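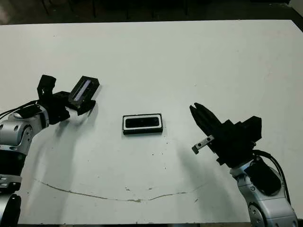
The Handover That Closed Too Soon

On 22/07/2022 the left arm on a test bench at Kirkegaard closed its gripper while an operator's hand was still near the table. The hand was not in the gap and there was no injury. The arm had been told to wait. The log said that it was waiting.

Kirkegaard is a small engineering shop that does handling trials for manufacturers. The job in question came from Moltberg, and it was a plain one. A small, flat black part lies on a white table between two arms. One arm picks it up and passes it to the other, which sets it down again. Moltberg wanted to know how many times this could be done before something needed adjusting.

The bench had been set up in February. By July it had completed 924 handovers on the current program, with a few dropped parts and no faults that stopped the run. Operators had become used to leaning in during a pause to straighten the part by hand. The written procedure said to press the stop first. In practice people watched the status light, saw that the arm was holding, and reached in.

What the light was showing

The arms were run by a controller from Stunberg. The grippers were driven by a separate module made by Cliltitz. Each kept its own idea of whether the machine was paused, and the status light took its signal from the Stunberg side only.

When an operator paused the program, the arms stopped moving at once. The pause message then went on to the gripper module. If a close command was already in the gripper's queue, the module finished that command first and paused afterward. Most of the time the queue was empty and the delay did not matter. On the day of the incident the left gripper had lost contact with the part, and its program had ordered a second try. The pause arrived between the order and the movement.

The technicians first blamed a worn cable. The cables run along the outside of both arms and flex with every pass, so it was a fair guess. They swapped the left one and ran the bench for 45 minutes with no trouble, and for a short while the matter was considered closed. Then someone paused the program by hand during a retry, and the gripper shut again. The new cable had made no difference. 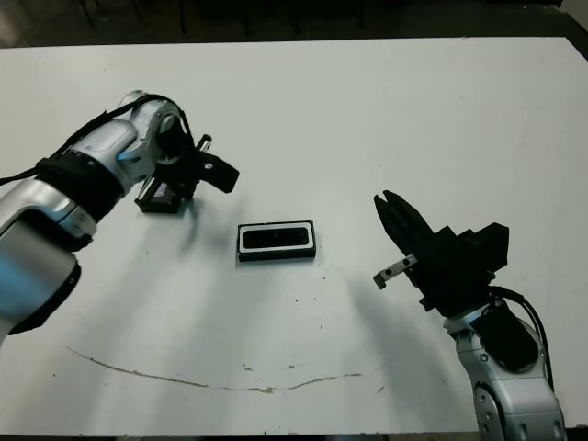
One of the bench operators told us the cable should never have been the first suspect, as a bad cable would have thrown errors and the log had none. In the operator's view the shop lost most of a day by replacing the part that was easiest to reach.

There were two changes in the end. The pause button now clears the gripper queue before it does anything else. The status light stays red until both the controller and the gripper module report that they have stopped, which can take a moment longer than it used to.

The procedure was left as it was, because it had been right the first time. It still says to press the stop before putting a hand on the table. What changed is that the stop button was moved to the front edge of the bench, beside the pause. Before that it had been on a post behind the operator's chair, and using it meant turning around and then restarting both arms from their home positions.

The restart is still slow. Operators complain about it, and Kirkegaard has asked Stunberg for a way to resume from the last position after a stop. Moltberg's trial went back to zero on the handover count, and the bench is running again with the same part and the same table.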